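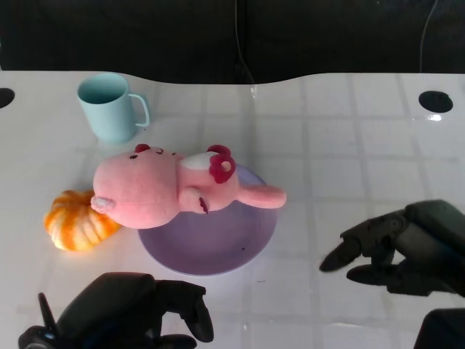
What a Hundred Demos Don't Teach
Speaker notes, Iolo Phillips. Talk slot is after lunch, so keep the first part moving.

1. Opening

Start without the slide text. Ask who in the room has driven a robot by remote control. Then ask who has done it for a full shift. Expect far fewer hands.

Say what I do: I review teleoperated recordings at Sketton before they go to training. I'm not against the method. I am tired of hearing that it's easy, and that enough of it fixes everything.

2. The claim

Read out the line we all use: "Just show the robot what you want." Pause. Then ask what "show" means when the person doing the showing can't feel the object.

When I teach my nephew to set a table, he sees me, he knows what a plate is for, and he can ask. A policy gets joint angles and pixels. It doesn't know which part of my motion was the task and which part was me fixing a bad grip. I haven't seen anyone put that in a product pitch.

3. Our numbers, such as they are

134 demos recorded for one pick and place task in July. 33 thrown out in review. Of the ones we kept, 69 came from one operator, Muchen Song. He is very good. So what did we train, a robot that can do the task or a robot that moves like Muchen?

Don't get defensive if somebody asks about the 33. Most were hesitation. The hand gets close, stops, backs up, goes in from another side. Yufang Li argued for keeping them, on the grounds that recovery is worth learning. She may be right. I'd like to see a test before I believe it.

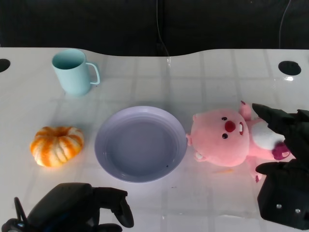 4. Soft things

Rigid objects flatter us. A mug has a handle, and the handle is where it was the last time you looked. A stuffed toy changes shape when you touch it, and the operator is judging all of this from a camera view, with no sense of how hard the fingers are pressing.

Riku Furukawa's point from our last review, worth repeating: two operators given the same written instruction will do two different tasks. "Put the toy on the plate." Fully on? Mostly on? Whoever writes the instruction has one answer in mind and never writes it down.
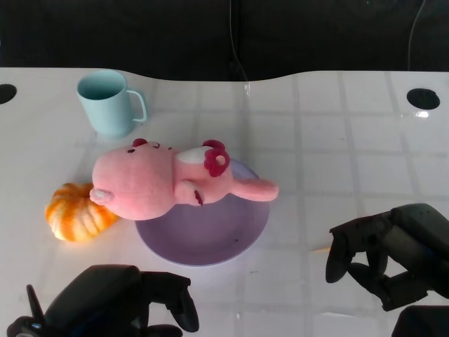 My complaint is with how we label success. We have a box marked "done" and reviewers tick it at wildly different points. Take the plush toy here, lying across the plate with its head hanging off the left side. Is that on the plate? Two reviewers could read it two ways, and both labels would end up in the training set with equal weight. Erzsébet Hegyi wants a written end state for every task, with a sketch. I've stopped arguing with her about the extra work.

5. What I'd ask a vendor

Slow down here, people write these down.

- How many operators, and how much of the data comes from the busiest one?
- Who decides a demo is good, and did a second person check?
- What happened to the rejected ones?
- Was the test run with the objects moved, or in the same spots as training?

If they answer the last one with a video, ask again.

6. Close

We're repeating the task with 12 operators and a written end state. I expect the success rate to drop. Give the contact slide, take questions, and leave the Jokia comparison for the hallway.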